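**Nuvwood pick-and-place kit: progress to 21st October**

The Edard arm and gripper package has been on trial since August. We have logged 1,372 picks, 122 of them failed. Most failures were with the ball, which rolls when a finger touches it early. Tsao has sent a revised grip setting and we are testing it now.

The current task is to move three small items into a basket, one at a time.

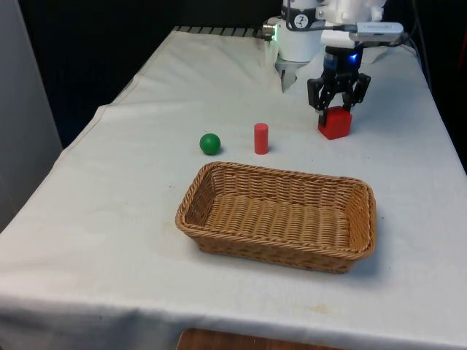 *Basket task: the gripper on the red cube, with the ball and cylinder still to go.*

Set-up takes longer than the supplier's guide says – mostly the cable routing and the first calibration. The software has been steady, apart from one update that we rolled back.

Spending on spares stands at £511 against the £3,000 allowed. We ask to keep the kit until the ball runs are finished. A quote for the Gisano support plan will follow separately.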